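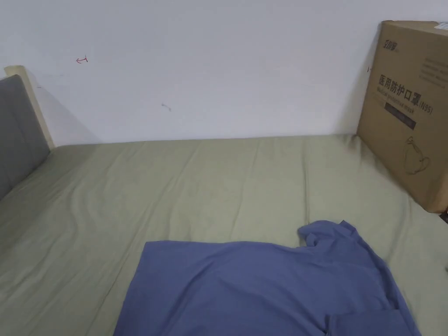 Folding T-shirts on the bed – how do you keep them flat?

Posted Fri 13 July by Rimantas Lapiņa

I do all my folding on the bed, and my blue tee always ends up with a lump at the neck. Do I need a board? I've got 30 shirts to get through!

Justinas Kļaviņa
No board. Lay it face down, smooth from the collar to the hem, then fold both sides in – sleeves go back on themselves. Pull the sheet tight first, ripples come through.

Prunder
I just roll mine.

Related
Storing fitted sheets
Cleaning a fabric headboard
Reusing big cardboard boxes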